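Ticket 834: wrist cam renders no table, grasp policy stalls fingers open
Project: Skelthorpe (sim)
Status: open, workaround in place
Priority: high
Reported by: Leonilde Godinho
Assigned to: Armindo Rocha
Opened: Feb 11, 2021

Summary

Wrist camera in the sim cell gives gripper plus flat dark red background. No table, no bin. Policy gets nothing to work with, never sends close. Arm hangs at pregrasp until the step limit (2000) and the episode gets marked as a fail. Overnight batch is junk from episode 377 on.

Expected: table and bin in wrist view at pregrasp, fingers close inside the normal window.
Got: fingers stay open, no close command in the log, timeout.

Setup

Clekico scene loader, current branch
Valente gripper model, parallel jaw, the new mesh
8 workers, headless
Scene config: bin_pick_short, not edited since October

Log, worker 3

reset ok
load scene bin_pick_short ok
WARN visual group 'static' not found, skipping
move pregrasp ok
policy step 0, grip_cmd open
policy step 500, grip_cmd open
policy step 1000, grip_cmd open
policy step 2000, grip_cmd open
TIMEOUT, episode fail

That WARN is in every bad episode. Not in the good ones. Should be an error imo, the loader just carries on like nothing happend.

Comments

Leonilde Godinho
Killed the batch. Success rate on the dashboard fell off a cliff and I first blamed the new checkpoint. Not it. Old checkpoint does the same thing on the same worker.

Armindo Rocha
Joint states? Did it really get to pregrasp or is it parked somewhere silly looking away from the table?

Leonilde Godinho
Pose is right, checked against a good run, same numbers. Contacts are fine too. I drove it down by hand and it hit the table, contact force and all. So collision geometry is there, visual isn't.

Sérgio Aguiar
Could be the clip plane. We had that on Nustar, far plane set way too short and everything past the fingers went to background color.

Armindo Rocha
Checked. Near and far same as the good run. Also tried a very long far plane, no change.

Veronica Hodoroagă
Is the red part of it? My background is grey.

Armindo Rocha
No, it's the clear color from the randomizer, picks a new one per reset. Red herring, sorry.

Horácio Teixeira
Please nobody restart the workers until the configs are copied off. Last time we lost everything on restart and spent two days guessing.

Leonilde Godinho
Copied. Folder is skelthorpe_834 on the share.

Veronica Hodoroagă
Diffed good vs bad scene dumps. In the bad one the table and bin visuals are tagged 'static_vis', camera asks for 'static'. The new mesh export renamed the groups. Workers that had the old cache were ok until the cache got flushed, which lines up with 377.

Armindo Rocha
Yep. Reproduced on my machine: clear cache, reset, table gone. Every time.

Steps to reproduce

1. Clear the loader cache.
2. Load bin_pick_short with the new gripper mesh.
3. Move to pregrasp, leave the gripper open.
4. Grab a wrist frame before the first policy step. Fingers open with nothing between them, plain dark maroon past the tips, a bit of a rounded pink-red shape low in the left corner.

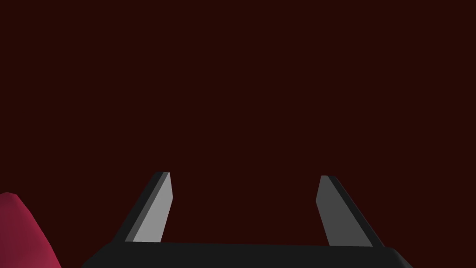 5. Let the policy run. grip_cmd stays open to timeout.
6. Search the worker log for 'static' and find the WARN.

Workaround

Pin the old mesh in the Clekico config, clear the cache, restart one worker at a time. Check a wrist frame from each before letting it rejoin the batch. Leonilde did worker 3 and it's picking again, rest still to do.

To do

Armindo: rename groups back in the export script, or alias both names in the loader. Alias is quicker.
Veronica: turn the WARN into a hard stop. Missing visual group = no episode.
Sérgio: look if Nustar uses the same export. If yes, same bug is waiting there.
Leonilde: drop everything from 377 up out of the training set. Do not just filter on fail, some of them may have scored by luck.

Horácio Teixeira
One more before this goes anywhere near the real cell. Policy with a blank view just sits there, ok, but that's this checkpoint. I don't want to find out what the next one does. Want a blank-frame check on the hardware side too, arm holds and drops out of auto. Separate ticket, link it here.

Armindo Rocha
Will open it. Keeping this one open till all workers are back adn the alias is merged.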